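Workshop Tips: When a Cable Snags on a Bin-Picking Arm

Last September the arm in our Larkton shop stopped with its gripper down in a bin and threw a fault. A loop of gripper cable had hooked the rim on the way in. The arm kept going until the cable went tight, and a plug pulled halfway out of its socket. No one was hurt and the part cost little, but we lost the afternoon. These are the habits we picked up from it.

Stop the arm first. Press the emergency stop and lock out the power before you put a hand in the bin. A faulted arm can still move when someone clears the message, and a gripper run on air can close on your fingers. Bleed the line if you have one.

Don't yank the cable. Ignacio Gallardo did, and turned a loose plug into a broken one. Lift the slack off the rim, then check the plug for bent pins.

Look at the whole run, from the base to the tool. You want enough slack for the wrist to turn both ways and no more than that. Loops that hang wide of the wrist are the ones that catch. Cable ties hold well, but trim the tails flush, as a cut end will scratch your arm and rub the next cable.
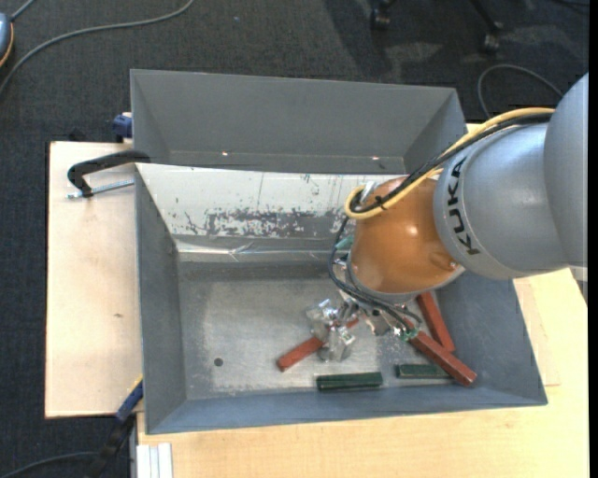
How slow should the first run be after a snag?

Use the slowest setting your controller offers, with one person holding the pendant and ready to let go of the enable switch. Take the arm to each corner of the bin, turn the wrist fully both ways, and watch the cables the whole time.

Clamp the bins down. A bin that slides 2 inches puts the rim where the program doesn't expect it. Check the clamps by hand at the start of a shift – they work loose with the shaking.

Tape is fine for keeping thin wires together for a day or so. After 60 hours of running ours had gone gummy and let go, so Bilal Najjar now swaps it for a proper sleeve.

Write down the fault number and what the arm was doing. Ours was 301 on the shop's own list, and Walid Awwad found the same entry from the spring, with no note beside it.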